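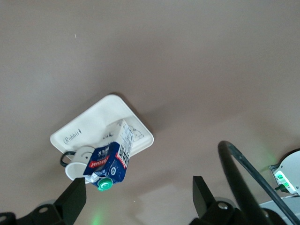

Sour milk smell in a melamine tray, and does the carton get rinsed?

Posted in Kitchen and Cleaning, 224 views

I have a small white tray with rounded corners, the kind with a raised rim and a line drawing printed on it. It has a little word in script near one end that I read as "Rabbit". I use it to carry breakfast things from the table to the sink. Most mornings that means a mug and a milk carton, and I usually just lay both of them down on it so they don't tip over on the way.

The trouble is that the last bit of milk runs out of the carton and sits along the inside of the rim. I wipe it with a sponge, but after a couple of days the tray smells sour again. The print is on the floor of the tray and I don't want to scrub it off. I bought it at Isstead and the sticker on the back said melamine, hand wash.

Also, I crush my cartons before they go in recycling. My housemate says they have to be rinsed first and left whole. We are in Pistville if that matters.

Posted by jivberg_kitchen

melamine_and_tin
Member, 1754 posts

The smell is dried milk in the corner where the floor meets the rim. A sponge goes right over it. Do this:

Rinse the tray in cool water first. Hot water on old milk makes it stick.

Mix a tablespoon of baking soda with enough water to make a loose paste. Put it only along the inside edge, away from the print. Leave it 15 minutes.

Go around the edge with an old soft toothbrush. Rinse, then wash with dish soap and warm water.

Stand it on its side to dry. If you stack it flat on another tray while it's damp the smell comes back.

Don't use bleach or a scouring pad on melamine. Both take the shine off, and once the surface is dull it holds stains. No microwave either. I would not soak it overnight if the drawing matters to you. I had one where the print started to lift at the edges after a few long soaks, though that was a cheap one.

If it still smells after two rounds of this, wipe the edge with white vinegar, leave it five minutes and rinse. Do the vinegar separately from the baking soda. Mixed together they mostly cancel each other out.

For the carton, rinse it and then flatten it. Cut or push open the top, swish some water around, drain it upside down in the sink. I can't tell you what Pistville takes. My own town wants cartons in with the plastics and the next town over doesn't take them at all, so check the list on your bin or call them.

Meireles
New member

just put it in the dishwasher, top rack. ive done mine for years and its fine

teacup_drawer
Member, 400 posts

I'd skip the dishwasher if the sticker said hand wash. Some melamine survives it and some goes chalky.

The other thing I'd do is change the order. Empty the carton over the sink before it goes on the tray, or carry it over on its own. Same for the mug. If it's lying on its side, whatever was left in the bottom ends up on the tray. Stand the mug up and put a folded dish towel under it so it doesn't slide. The towel goes in the wash and the tray only needs a wipe.

On crushing, a carton that has been crushed before rinsing is hard to get water into, so the milk stays in the folds and the bin smells too. Rinse first, crush second. You and your housemate are each half right.

jivberg_kitchen

Did the baking soda along the rim last night and the smell is gone so far. The print looks the same as before. I called about the cartons and they want them rinsed and don't care if they're flat. Thanks.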